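Subject: Re: [Clulora] Grain direction in the Bramwell text paper

On a morning in November a member at Ullcombe wrote:
> I bought a pack of 500 sheets of the Bramwell and folded a few
> sections. The folds crack and the pages won't lie flat. Is this
> the paper or me?

It's the paper, or the way it was cut. Most letter-size paper is long grain, so when you fold it in half the fold runs across the grain. Tear a sheet both ways. The straighter tear is with the grain.

For small books I buy the large sheets and cut them down so the grain runs parallel to the spine. Stustureck will sell it short grain if you order 400 sheets or more. Smaller orders get whatever is on the shelf.

You can still use what you have for single-sheet bindings. I made 7 notepads out of a bad pack and they opened fine.

Don't wet the folds. It cockles the sheet and the cracks stay. 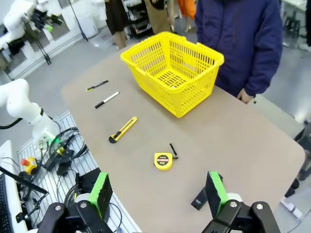 Clulora Digest, Vol 7, Issue 64
Pens, a utility knife and a tape measure on the table.

To leave the list, send a blank message with "unsubscribe" in the subject line.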